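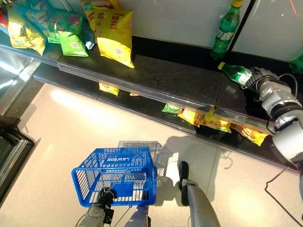 The right gripper closed on a bottle lying on the upper shelf, with the shopping basket held in the left.

Notes from the Autumn Term of the Retail Robotics Club
Posted 3 November 2019 by Marlene Macedo

The club has now completed its first half term of work on the shopping task, and I have been asked by several parents and former members to set down how the students are getting on. I serve as the club's faculty adviser, and the opinions given on this page are my own.

The task is set by the organizers of the Undwood Student Challenge. A robot with two arms must hold a shopping basket in one hand, take named goods from a store shelf with the other, and place them in the basket. The goods for our practice rounds are bags of snacks and bottles of soda. Teams are not told in advance how the goods will be arranged, and the rules permit items to be placed on their sides.

Our students are divided into two groups. Deepika Lobo leads the group responsible for grasping, and Venkatesh Acharya leads the group responsible for the basket arm. The division was made in the second week, after it became clear that one group could not attend to both arms during a trial. Each group keeps its own logbook, and the two books are compared at the close of every session. To date the club has logged 200 trials. Of these, 91 were accepted under the rules of the challenge.

The bottles have received the greater share of the students' attention. An upright bottle presents the hand with a familiar shape at a convenient height. A bottle on its side must be approached from above, and it is liable to roll when touched at the wrong point along its length. Deepika's group has prepared a table of approach angles for both cases, and I commend the care with which it was assembled.

Snack bags raise a different question. The film wrinkles under the fingers, and the outline of a bag changes from one attempt to the next. Members of the grasping group have studied the view from the wrist at length, as the head camera cannot always see past the hand. They have asked that the wrist recordings be kept in full, and this request has been granted. The archive now stands at 2,201 short clips, all of them labeled by the students themselves.
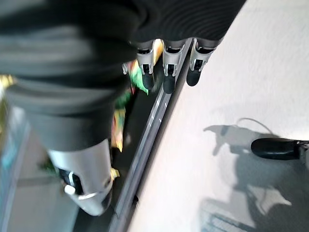
The Basket Arm

Venkatesh and his group were at first inclined to regard their assignment as the lesser one. I believe they have since revised that view. The basket must remain level and within reach of the other arm, and it must not strike the lower shelf when the robot leans forward. Seven holding positions were proposed in writing. Two were withdrawn by their authors after discussion, and the remaining five are still under review.

There has also been some debate regarding shadows. Under strong light, the arms and basket cast dark shapes on the floor tiles, and the students differ on whether the vision software should be trained with these shapes present or whether the lighting should be adjusted. Narayanan Namboodiri, a senior member, has written a short paper in favor of leaving the lights as they are. It will be read at the next meeting, and replies are invited.

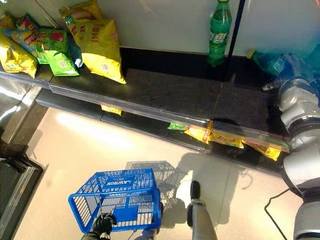 Practice with the basket empty and goods on both shelves.

Meetings for the Remainder of November

The club will continue to meet on Thursdays after the last class period. Members who wish to operate the robot must first complete the safety form and return it to Vesna Nikolovski in the science office. Forms from last year are no longer valid. Logbooks are to remain in the room overnight, and any trial not entered on the day it was run will be left out of the total.

Parents are welcome to observe from the back of the room. Questions about travel to the regional round should be sent to me by email, and I will post the schedule on this page when the organizers release it.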